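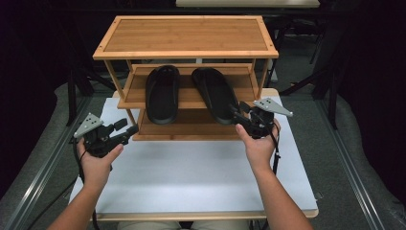
Rosaire Campbell wrote in to say that a shoe rack is only a second floor, and that people who own one still trip over their shoes.

Home Opinion Letters Archive Contact
Opinion > Household > The Hallway

I agree with half of that. Most racks fail because they get filled on the first day. Ours is bamboo with slats, and for a while it held every pair in the house. Boots went on top of sneakers, and the shoes we wore daily stayed by the door.

My rule now is that the rack is for shoes worn this week. Everything else goes in a closet. Sandals get the easiest spot from May on, and an empty shelf should be left empty.
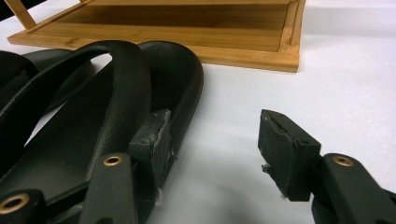

The closet part takes one afternoon. I did mine in under 60 minutes and gave away two pairs I had kept for painting. I haven't painted anything since we moved to Schmieder Street.

Slats also beat a solid board. Grit falls through and you can sweep it up. Slip-ons should go in side by side, one pair to a space, even if two would fit.

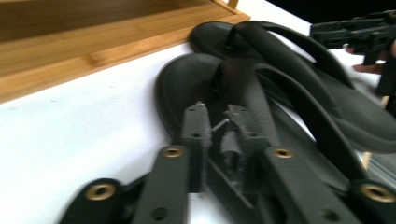 According to Wiebke Eichhorn, none of this works with children, who will drop their shoes wherever they stop walking. She would skip the rack and put down a big tray. I have tried a tray. It was full by dinner, and the shoes at the bottom were always mine.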